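Sorting the Playroom at Skostville: Notes on the Mixed Basket

Posted on Oct 11, 2024 by Gergely Virág

Print this page | E-mail this to a friend

Readers of this page will be aware that the playroom at Skostville was closed for a short period at the end of the summer so that the shelves could be repainted. It has since reopened. The purpose of the present post is to record how the toys were sorted before they were returned, and to set out the arrangement now in use. Several parents have asked for it in writing.

The playroom measures 200 square feet and is used by children of different ages on different mornings. Under the previous arrangement each group was asked to put away what it had taken out. The rule was clear and was displayed on the door. It was observed on most mornings until the last ten minutes, when coats were being found, and at that point whatever remained on the floor was put into the nearest basket. In this way the basket came to hold balls, soft toys, snack wrappers, drinks cans and cloths together.

A full list of the contents was made before the repainting. It ran to 1,176 items, including individual building bricks, which I would not count again. The list has been kept in the blue folder and may be consulted by anyone who wishes to see it. The jigsaws were dealt with separately by the Willirberg group, to whom thanks are due, and two of them were found to be complete.

Arrangements now in force

The following points were agreed at the September meeting and apply to all groups.

1. Books. Books are returned to the low shelf beneath the window, spines outward. Torn books are placed in the tray marked Hajdu, after the family who have kindly offered to mend them. Board books which have been chewed beyond repair may be discarded without reference to me.

2. Bricks and small pieces. These are kept in the lidded tubs and are brought out only when the under-twos are not present. The lids do not fit equally well. The tub with the yellow lid should be carried from underneath.

3. Dressing-up clothes. The rail has been lowered. Hats are no longer hung from it, as the pegs were pulled out on two occasions, and are to be kept in the hamper. The large cloak belongs to the Stallard play and will be wanted back in December.

4. The mixed basket. It was decided, after some discussion, that a single basket for unsorted articles would be retained. I had argued for its removal and was outvoted. The basket may be filled at the end of a morning, provided that it is lifted on to the table and sorted before the next group arrives. Cans and sweet wrappers are to be taken out first. Balls follow, both the spiky rubber ones and the sports balls, and then the soft toys and the play food. Cloths are shaken out and inspected. I would ask in particular that small articles such as the toy hamburger be looked for underneath the cloths, where they are easily missed and from where they have been known to go home in the washing.
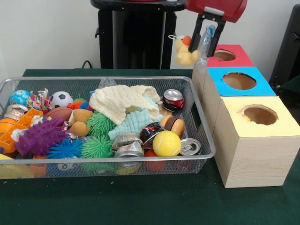
5. Washing. Cloths and soft toys are taken home by each family in turn, according to the list on the inside of the cupboard door. Teddy bears should be washed at a low temperature and dried flat. Rubber toys may be washed in the sink with ordinary washing-up liquid and left on the rack overnight.

6. Drinks. Adults are reminded that canned drinks may be consumed in the kitchen only. Empty cans should be crushed and placed in the recycling bin beside the back door, which is emptied every other week.

The arrangements will be reviewed after Christmas. Comments may be left beneath this post or handed to me in person at the Friday session.

Print this page | E-mail this to a friend

Comments (4)

Maureen T. wrote:
Thank you for setting this out. Could the washing list be put up here as well? I can never read the bottom half of it behind the mop.

Gergely Virág wrote:
I shall type it out and add it over the weekend.

dad_of_three wrote:
Guilty of at least one of those cans. Will use the kitchen from now on. Has anybody seen a small green dinosaur with a missing foot? It went in on a Tuesday.

Pauline wrote:
I voted to keep the basket and I would vote for it again! The little ones love tipping it out. The dinosaur is in the brick tub, the one with the bad lid.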